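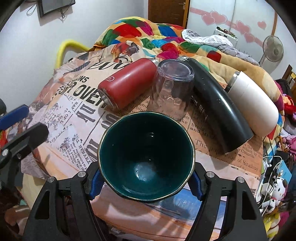 Unidade 2 — Custos fixos e custos variáveis

Chama-se custo fixo aquele que não muda com a quantidade produzida dentro de um certo intervalo: renda, seguro, salário do pessoal administrativo. O custo variável acompanha a produção: matéria-prima, embalagem, energia dos equipamentos. Na prática há muitos custos mistos — a conta da luz tem uma parcela contratada e outra de consumo — e é preciso separá-los antes de fazer qualquer cálculo.

Caso Huvavik. A empresa vende um único artigo a 21 euros. O custo variável unitário é de 16 euros, pelo que cada venda deixa 5 euros de margem de contribuição. Com custos fixos mensais de 350 euros, o ponto de equilíbrio está em 70 unidades. Abaixo disso há prejuízo.

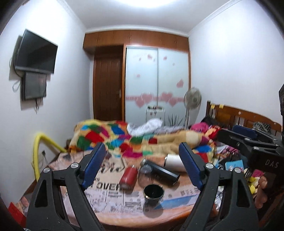 A margem de contribuição não é lucro. Este erro aparece todos os anos nos testes. A margem paga primeiro os custos fixos e só o que sobra depois é resultado.

Quando a empresa vende dois ou mais artigos, o cálculo usa uma margem média ponderada pela proporção das vendas. Se essa proporção mudar, como costuma acontecer em dezembro, o ponto de equilíbrio também muda, mesmo com preços iguais. O caso Plorkar, distribuído na aula anterior, mostra isto com números.

Limites do modelo: supõe preço constante, custos lineares e produção igual às vendas. O texto de Sharada Kurian discute o primeiro ponto; o de I-hsuan Tang trata dos custos em degrau.

Para entregar até 7 de abril: exercícios 2 e 5 da ficha. No exercício 5, indicar a unidade em todas as respostas.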